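Hustari Driving Course, Handout 4: Stopping Distance and Following Distance

Please read this handout before the second evening class. Bring it with you, together with your logbook.

The distance you need to stop has two parts. The first part is the reaction distance. It is how far the car travels before your foot presses the brake. The second part is the braking distance, from the first pressure on the pedal until the car stands still.

If you drive at double the speed, the reaction distance is double, but the braking distance becomes four times longer. Many students remember the first rule and forget the second. On a wet road you must leave more space again, also when your tires are new.

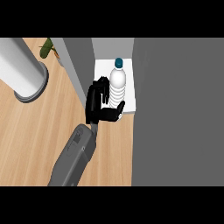 Keisha Escobedo asked in the June class whether good brakes make the following distance less important. They do not help with the first part. At 80 feet per second, a driver who needs one full second to react has already traveled 80 feet, and the brakes have done no work yet.

For following another car, choose a fixed point beside the road, such as a sign. When the car in front passes it, start to count seconds. In dry weather you should count at least three before you reach the same point. In rain, count more.

Homework: calculate the reaction distance for 50 feet per second, with a reaction time of one second and then of two seconds. Write both answers in the logbook, with the units.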